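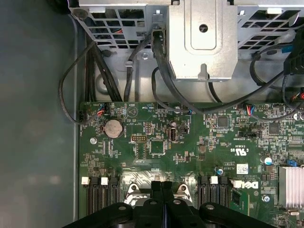 4.2 Wrist-view perception and approach planning

The planner works inside a desktop case, where drive cages, cables and memory slots leave little room for the fingers. We split the task into two stages. In the first, Canpolat builds a parts map from a single wrist view. It labels the board, the memory slots, the processor socket and the visible cables, and fits a plane to the board. In the second, the planner samples approach poses for a named target and scores each one against the map.

Cables were the hardest class. A thin black cable over a gray case wall segments well, but the same cable over dark slots is often broken into pieces. We join pieces whose end directions agree within 14 degrees and treat the joined curve as a keep-out tube with a radius of 20 mm. The tube is wider than any cable we handle, and it stays in place until a later view clears it.

The gripper hides part of the board whenever it is near the target (Figure 4). We render the gripper model at the measured joint angles and mask those pixels before labeling. Masked regions keep their last label. Without the mask, the black finger plates were often merged with the memory slots, and the target pose drifted toward the gripper.

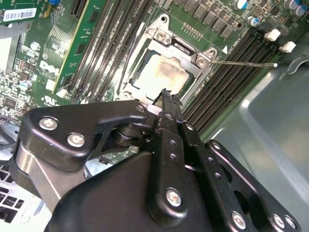

Each planning call draws 1,000 candidate poses and drops those that enter a keep-out tube or bring the finger linkages into the chassis wall. The rest are ranked by clearance at the fingertip, then by joint travel. If no candidate is left, the arm backs off along its last path and takes a new view – the search is not repeated on the old map.

The segmentation model was tuned on 495 wrist images labeled by two of the authors. Images from the same case were kept in the same split.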